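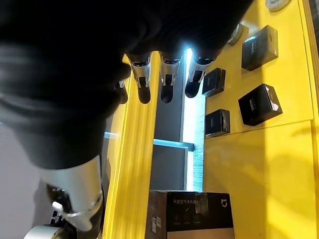 Urkby started as a spreadsheet of words people use for the small parts of everyday things, and I'm afraid it has never quite stopped being one. I collect what people call the crust end of a loaf, the fluff under a bed, the bit of a shoelace with the hard tip, that sort of thing. Fingers were the first real headache. Say you've got four of them side by side, pointing downwards, each with a rounded tip: half my contributors will give you a proper name for every one and the other half will say "that one, next to the long one". Both sorts of answer are in the data, and I've left them as they came.

What's in it

There are 3,787 entries, sent in by 218 people. Each entry is one word or phrase from one person for one thing, so if you told me two words for a bread end you're in there twice. The things themselves (I call them prompts) number 248, and they run from kitchen bits to weather to parts of the body. The weather ones are my favourites and also the messiest, as everybody wanted to tell me about drizzle.

The files

urkby_entries.csv is the main one. Columns are prompt_id, word, spelling_note, region, age_band and comment.
urkby_prompts.csv has the wording of each prompt, exactly as people read it.
old_spellings.txt is a list of the spellings I merged, with what they were before. Please look at this before you write to me about "scran"!

How I gathered it

Mostly by a web form, with a paper version for people who'd sooner write by hand. I typed the paper ones up myself over August and Vittoria Marino checked them against the sheets, which she did with far more patience than I'd have managed. She also talked me out of fixing people's grammar. The form ran on Tillix, and it had a habit of eating apostrophes, so if you find "bairns" where you'd expect "bairn's" that's probably why. I've put back the ones I was sure of.

Region is whatever people typed. Some wrote a county, some wrote a street, one person wrote "by the sea" and I kept it. I did have a go at tidying this into neat areas and gave up after an evening — people move house, and they take their words with them.

Things to watch for

Westerberg is heavily over-represented, as I live there and pestered my neighbours. Don't use this to say how common a word is anywhere. It's fine for showing that a word exists and that somebody says it.

The age bands are wide, and the youngest one has hardly anyone in it. Comments are free text and can wander a long way off the prompt (there's a whole recipe for bread pudding in one of them).

I've taken out names, house numbers and anything that looked like it pointed to one person. If you spot something I missed, tell me and I'll pull it from the next version.

Versions

Version 3 is dated 2022-08-21. It adds the weather prompts and fixes the region column, where a stray comma had shoved everything one place along. Version 2 had that bug, so please bin it if you've still got a copy.

Using it

Free for anything, as long as you say where it came from. The Drorka word list borrows a good chunk of it already, with my blessing, but their spellings have been changed to suit their own rules, so the two won't match line for line. Corrections and new words are both welcome, and I'm still short of names for the heel of a sock.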